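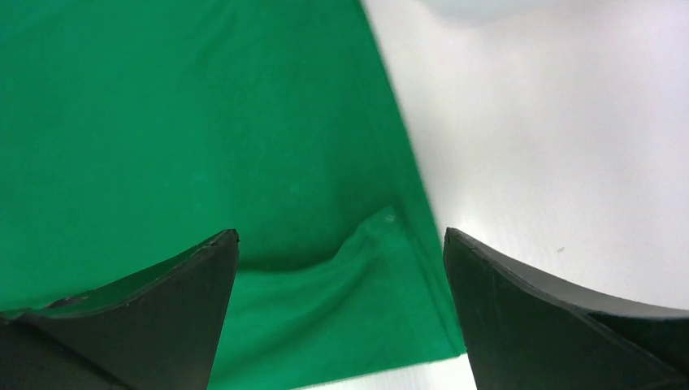 A green cloth on a white surface.

Feb 2, 2022

My first car was a Temba, a small sedan with a heater which worked only on the highest setting. I bought it from Demetrio Arrieta, who had a repair shop behind the bus station in Clorwood, and I drove it for eight years. In January I finally sold it, and since then I am reading everything I can find on the company that built it.

There is not so much to find. Temba began with delivery vans for bakeries and dairies. The vans were slow, but they were easy to repair, and many owners did the work at home with a simple set of tools. The first passenger car came later and was called the Darnari. It used the same engine as the van, and I think also the same door handles. Only 472 were sold in the first year. I have seen one in my life, and it had a tree growing through the place for the back window.

The model after it, the Gristlow, is the one that people remember. It had front-wheel drive and a very big trunk for its size. My neighbor Nii Bonsu learned to drive in one, and he says that the gear lever came off in his hand during a lesson. His teacher put it back and told him to continue.

My own car was from the last years, when Temba already bought its engines from another maker. The fans of the brand do not like these cars very much. I understand them, but mine started every morning, also at 18 below zero, and I never had to change the clutch. The rust was a different matter - both rear wheel arches had to be welded, one of them two times.

Carleen Ruawai bought it from me for her son. She looked under the mats before she looked at the engine, and this gave me a good feeling. I gave her the repair manual too, with my notes in pencil next to the page on brake adjustment. Now I regret it a little, as I wanted to copy the wiring diagram for this blog. I have written to ask if she can scan it for me.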